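Teleoperating the memory step

I spent most of Thursday on the memory step of the PC teardown task, driving the arm remotely while Nadine Najjar watched the logs. The drive and the processor are easy to demonstrate. Memory is harder, as the stick is thin and the slots sit close to the drive cage.

My rule for demonstrations is to keep the grasp fixed once the fingers close. If I shift my grip halfway through, the policy learns the hesitation along with the motion. I also pause with the stick level above the board before any further move – that gives the segmenter a clean boundary. 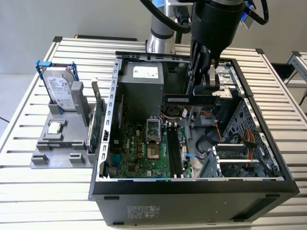 Jumcombe, October

The tower lies on its side with the panel off, and the fixture tray stands next to it with the hard drive, the CPU and an expansion card in their places. The CPU socket is open, so I keep the path of the stick away from it. Bent pins would end the session.

Two settings changed this week. Hand motion is now scaled down by a factor of 2 near the case, and the pause before each vertical move is 300 milliseconds. Raed Nasrallah wanted it longer, but I found myself drifting while I waited.

Hand guiding is still an option. I tried it on the expansion card, and the cable bundle pulled on my wrist enough to show up in the force trace. Remote control stays for now.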